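Reading time: 2 min

Folding dark cotton so it stays folded

Shirts stack evenly when every fold is made to a fixed width. For a shelf 13 inches deep, fold to 12 inches and leave the rest as finger clearance. Cut a template from stiff card and keep it with the laundry.

Lay the garment face down on a pale surface. Navy and black hems are hard to read against a dark counter, and a doubled layer is easily missed. Smooth from the collar toward the hem with the flat of the hand.

Fold each side in to the template edge. Turn the sleeves back along the same line. Bring the hem up to the collar, then fold once more. Grip at the stitched hem where possible – a single layer of knit pulled at one point forms a peak and drags the lower layer out of line.

If a corner doubles under, open that fold completely and remake it. Pressing down on a hidden crease sets it.

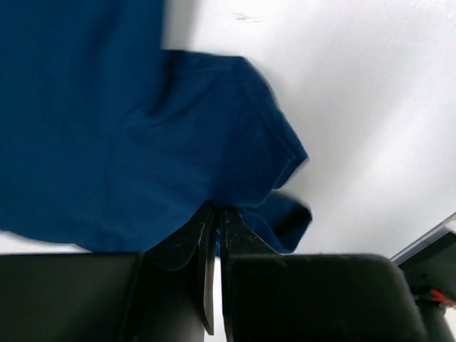

A reader in Uvov wrote in November that the card template warps after one season, and that a thin plastic cutting mat from Raptis, trimmed to width, has held flat through 264 shirts. The mat should be wiped before use, as lint transfers readily to navy.

Store dark cotton away from direct sun. Fading shows first along the outer fold.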